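Hulluvari opens clothing repair and folding room in Kenow

KENOW, 2018-09-11 – Hulluvari, the secondhand clothing service, has opened a sorting and folding room at its Maeng Street building. The room will handle donated everyday clothes before they go to the Covudau shops.

Each item is laid flat on a table and smoothed by hand. Staff check the seams and hems, then fold it to a standard size for the shelf. Dark clothes are done on a pale surface so that lint and loose threads are easier to find. 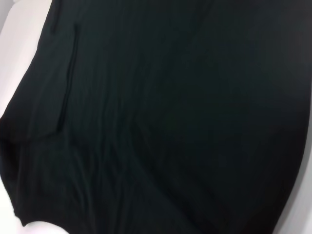
Pieces that need mending go to a separate rack and come back to the table after repair. Hulluvari took in 1,210 items in April, and 900 of them were put on sale. The new room has shelf space for 36 crates.

"Most of what we get is plain knitwear and shirts," said Si-woo Heo, operations manager at Hulluvari. "If it is folded badly, people pass it over. We wanted a proper table for it and enough light."

Donations are accepted at the side entrance. Clothes should be washed and bagged. The limit is 2 bags per visit.

Related news
Covudau shops extend evening hours
Winter coat collection: what we accept
Hulluvari annual report now available

This site uses cookies. By continuing to browse you agree to our cookie policy.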